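Filed under: Manipulation > Bench Notes > Grippers

How to compare two hands on a microwave (quick version)

Wrote this up between runs, so it's rough. Goal: decide if a multi-finger hand is worth it over the plain parallel jaw for kitchen type tasks. We compared the Rivach hand and the Meireles two-jaw. Same arms, same controller, same oven.

What you need
- microwave with a door that pulls open, flat buttons
- white or plain table, bolted down or very heavy
- tape, marker
- 2 hours minimum, more if you have to swap cables

Setup

Tape the oven feet positions. Do this first. If the oven slides a little during a door pull your later runs are garbage and you won't notice till the plots look weird.

Home both arms, check joint limits, then bring each hand in by teleop and save a waypoint next to the door edge and another next to the panel. Log at 100 Hz. We tried 1,000 and the Favstead logger choked, so don't.

Force cap: 800 grams at the fingertip for buttons. Door needs more, set it seperately.

The tasks

1. Door open. Start closed, end all the way open. Score pass/fail plus time.
2. Door close. Push only, no grasping. Both hooks have to go in, listen for the click.
3. Button press. One quick-time key, then start. Read the display after every press and write it down.
4. Reach in. Touch the turntable, come back out, no contact with the door.

Run one hand through everything, then swap. Don't alternate, the remount error will eat you.

Notes from our runs

Jaw wins on door open. Boring but true. Rivach fingers kept curling early and slipping off, fixed most of it by slowing the close speed.

Membrane buttons are where the fingers pay off. Jaw has to close fully and poke with the tip, and it blocks the head camera while it does. With the hand you can extend one finger and keep the rest spread out of the way.
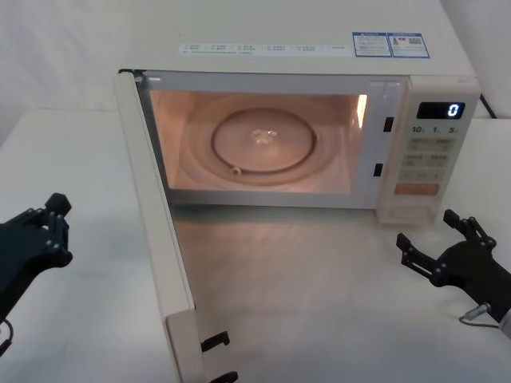 Big start buttons are easy for either one, so don't weight them the same as the small keys. We made that mistake on the Umudora bench and the totals came out nearly tied.

Watch the wrist cables on the reach-in. Leave slack, but clip it so the loop can't catch the door. And lock exposure on the head camera before task 4, the cavity light messes with teh auto setting.

Reset between trials: door closed, display at 0, hands back to home. Every time.

Comments (3)

gzein_lab: What close speed did you end up at? Ours slips too, same hand. - Ghassan Zein

wristflex: Put thin rubber on the jaw tips for task 3, helped us a lot. Still blocks the camera tho

pm_bench: part 2 with the drawer tasks when?

Contact | Terms | Back to top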